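Procedure for the Bedroom Set

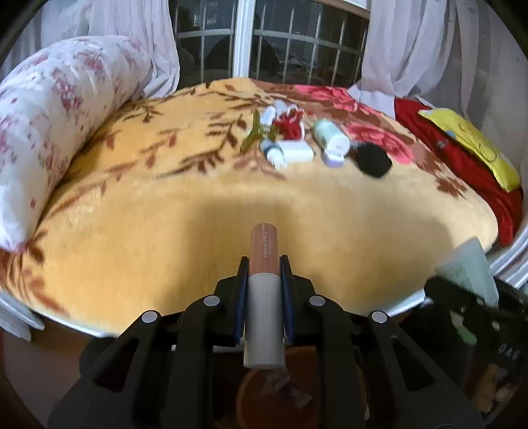 Lipstick tube held upright over the bed, Umthorpe house.

The Cimov Office of Household Instruction issued its procedure for the bedroom set in February, and it applied to all demonstrators working from private homes. Demonstrators were to use the hand-held gripper at all times. They were to pick up one object, hold it clear of the bed, and set it down in the place assigned to it. Each such movement was called a carry. Fifty carries made a session, and a session that ended at forty-nine was returned unpaid.

The demonstrator at the Umthorpe house had been enrolled under number 14. The file records that she was punctual, that her carries were clean, and that her only fault in the first two months was speed. The reviewer at Inskip wrote to her on this point. The machine, he explained, would do as she did. If she hurried, it would hurry, and it would be hurrying in someone else's bedroom, among someone else's things. She acknowledged the letter and slowed down.

The objects were to be ordinary and were to belong to the house. Number 14 used a lipstick, an Eiffel Tower figurine, a pair of earphones, a charger and several bottles. She laid them on the yellow blanket with the roses, near the window, and she submitted a list with the assigned place for each. The bottles went to the shelf. The charger went to the drawer. The lipstick went to a dish beside the mirror. Against the figurine she had written "to be decided," and the reviewer, who had 16 houses to read that week, allowed it to stand.

The irregularity appeared in the ninth session. Number 14 picked up the lipstick in the approved manner, with the tube upright and both pads in full contact. She raised it. She then held it still above the blanket for longer than the procedure provided, and after that she carried it to the dish. The same pause appeared in the tenth session and in the eleventh. It did not appear with the bottles or with the charger.

The reviewer entered a query. Section 2 of the procedure required that a pause be either removed or explained, and he asked her to do one or the other within the week. Her reply is attached to the file and is given in full.

"The lipstick was my mother's. She always stopped before she put it down and looked at it to see how much was left. I was not aware that I did the same. I can try to leave it out."

The procedure did not provide for a reply of this kind. The reviewer referred it to the supervising desk, and the supervising desk referred it to Maner, where the trained arm was kept. Maner answered that the sessions had already been admitted and that the arm had been running on them for some time. A report on its conduct was enclosed.

According to the report, the arm had been set before a table of objects it had not met before. It placed a bottle on the shelf without incident. It placed a spool of thread in the drawer. When it was given a lipstick of another make and color, it closed its fingers on the tube, raised it, and stopped. The technician on duty took this for a fault and reached for the switch. Before he had pressed it, the arm went on to the dish and set the lipstick down with care.

The test was repeated until the technician was satisfied. The pause was present each time. It caused no damage and it delayed the work very little. Under "Recommended action" he had first written "Remove," and had struck it out, and had written nothing in its place.

The reviewer kept the report on his desk for several days. He was required to close the query, and the form allowed him two entries, "removed" and "explained." He read the reply again. He marked the second entry, signed the form, and sent a short notice to the Umthorpe house stating that sessions nine through eleven had been accepted at the full rate and that no change in method was requested.

Number 14 returned a twelfth session in due course. The carries were in order. In the revised list, the place for the figurine had been filled in. It was to go on the windowsill, facing out.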